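Wrapping Paper Sunday: The Gallery

We cleared out the back room at Wivolent, rolled brown paper over every flat surface and spent a whole afternoon making toy blocks look their best! Thanks to everybody who came by – 17 of you stayed right through to the evening, and it was so much fun.

Getting set up
Kátia Coutinho brought the paper, and it went down beautifully. Brown is such a good background for simple shapes – calm, warm and easy on the eyes.

The long table
Leif Kárason wanted one big surface with lots of open space on it, and I'm so glad he won that argument.

Gray cube
My favorite of the whole set! Plain, matte and light in tone, and it really holds its own with all that brown around it.
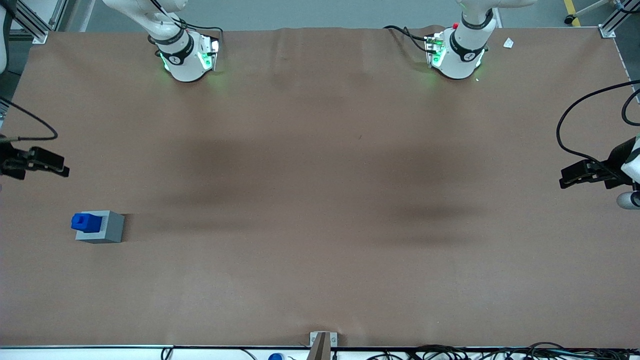
I could look at a good cube all day. Ese Ibrahim likes the painted ones better, and we've agreed to disagree until July, when the next batch gets its turn.

Got a block you love? Bring it along next time – old ones with dinged corners are very welcome.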